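Home robot guidelines get a new chapter on narrow passages

The people at Niltau have been promising an update to their good practice guide for home robots for quite a while now, and in May it finally landed. It runs to 94 pages, and if you have ever tried to read one of these things over a cup of coffee you will be glad to hear that most of it is written in plain language, with the tables tucked away at the back where they belong.

The part that has people talking is chapter 9, which deals with two-armed mobile robots in ordinary homes, and in particular with what they should do with their arms when they are going from one room to another. Earlier editions had plenty to say about top speed and stop buttons, but they treated the arms as something you only had to worry about once the robot was parked in front of a job. Anyone who has watched a robot squeeze past a bookcase will know why that left a few gaps!

"We kept getting the same letters," says Octavio Ibarra, who edited the chapter. "People wanted to know how close is too close, and whether the grippers should be up or down, and we had never really given them an answer. So we sat down and wrote one, and then we argued over it all winter, and I think it's better for the arguing."

The new text asks developers to choose one carrying position for the arms and write it down, to check the full width of the robot with its grippers included, and to rehearse each passage in simulation before a real machine is let loose in it. It also asks that the simulated rooms be furnished properly, with shelves and screens and small things left on top of them, so that the test resembles somewhere a person might live.

Vasco Frade, whose team at Bimico builds practice homes for software testing, is pleased with that last point, though he would have liked it to be firmer. "A bare hallway is a very forgiving place," he says. "Put a shelf along one wall and suddenly you learn all sorts of things about your elbows."

Niltau is asking for comments on the draft wording, and small workshops are every bit as welcome to write in as the larger firms.

Both grippers raised on either side of a red-floored passage in a simulated home, with a white shelving unit along the green wall and a dark screen on the right.

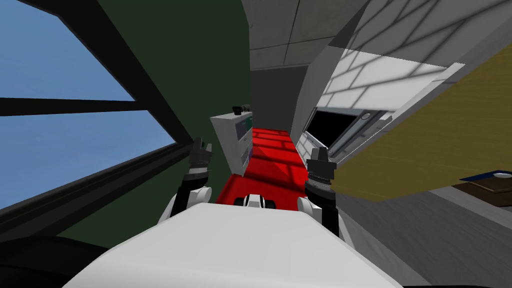
What changes for existing robots

Machines already in use don't have to be retested right away. Owners are asked to go over the checklist at the next software update, and Liden and Daza have both said they will be sending it out to their customers together with the usual release notes. Comments on the chapter can be sent to Niltau through the form on its guidelines page.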